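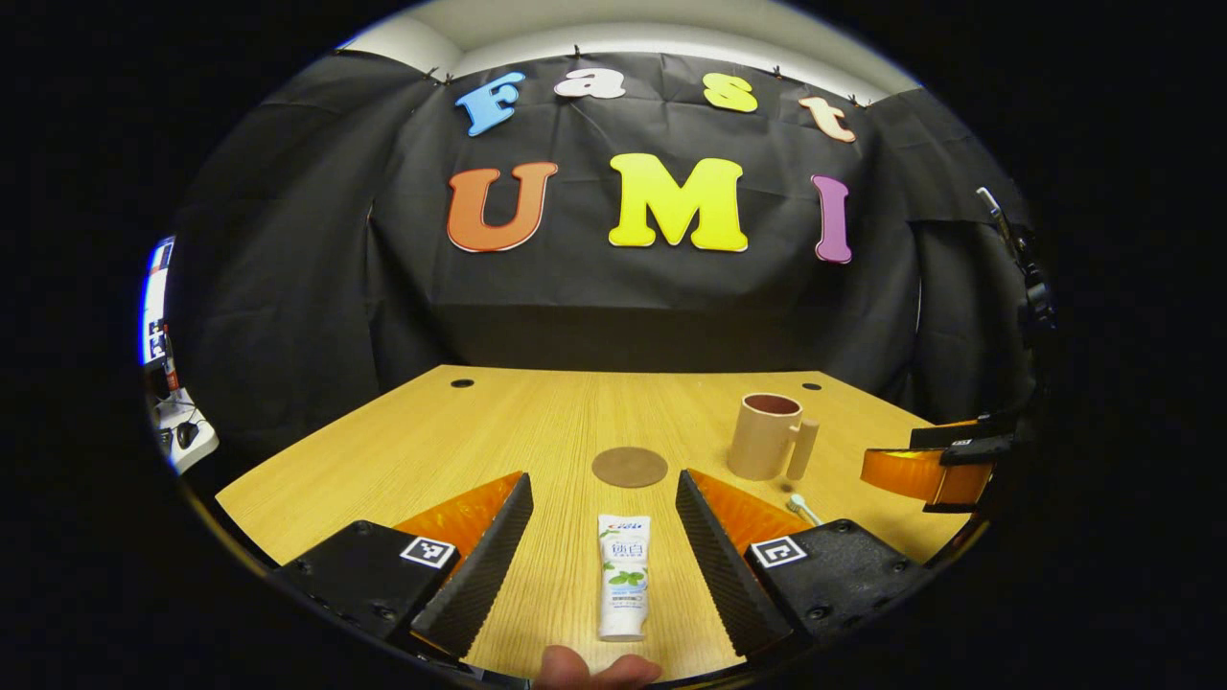 The wrist view from a hand-held gripper, one toothpaste tube into the job. Bathroom objects, black cloth, big friendly letters.

I have been grumpy about robot learning demos for a couple of years, so let me say something nice for once: I think collecting data with a gripper in your own hand is the best idea this field has had in a long while, and I think most of us are using it wrong.

The nice part first. The old way to teach an arm to move a tube onto a coaster was to drive the arm yourself with some kind of remote rig, and if you have ever done that for an afternoon you know it feels like buttering toast with oven mitts on. You're slow, you overshoot, and every bit of your clumsiness goes straight into the training set! With a hand-held gripper you just do the thing. Your shoulder and your elbow already know how. The camera rides along at the wrist, the little square markers on the gripper tell the software how wide the fingers are open, and the arm gets to learn from something close to a normal human reach.

When our small group at Lorkau switched over in April, the change in mood was the first thing I noticed. People stopped dreading their turn. We went from squeezing out a sad little pile of demos to having 4000 of them, and I got carried away and told everybody who would listen that data was no longer our problem.

Well. It was still our problem.

We trained a policy on the whole lot and it did beautifully on our table. Then we wheeled the arm over to the other room, where the table is darker and there's a window, and it hovered over the mug like it was waiting for a bus. So I sat down and watched a big chunk of our recordings, and what I saw was the same table, the same cloth, the same handful of objects, over and over (and my own thumb, a lot). Fast collection had let us record one small corner of the world at terrific speed.

Here's my opinion, then, and I know some friends on the Feneo side will groan at it. I'd take 33 different kitchens over another thousand grabs at a tidy bench. The whole charm of a gripper you can carry is that you can carry it! Put it in a backpack. Take it to your aunt's place and move her toothbrush around. A plain backdrop is great for checking that your tracking works and your fingers close when they should, and we still put one up for exactly that. I just don't want to see it behind every single demo in a paper that has the word "general" in the title.

We did a tiny test of this, and I mean tiny, please don't quote it at anybody. We threw out most of our bench demos, kept a slice, and added recordings from 3 homes. The new policy was a little worse on our own table and a lot better in the room with the window. I'll take that trade any day.

The pushback I hear is that homes are messy and the tracking gets lost, and sure, it does. We lost a whole evening of recordings to a shiny countertop. I still think that evening taught me more about our setup than the month before it, and next week I'm packing 2 grippers and trying the shiny countertop again.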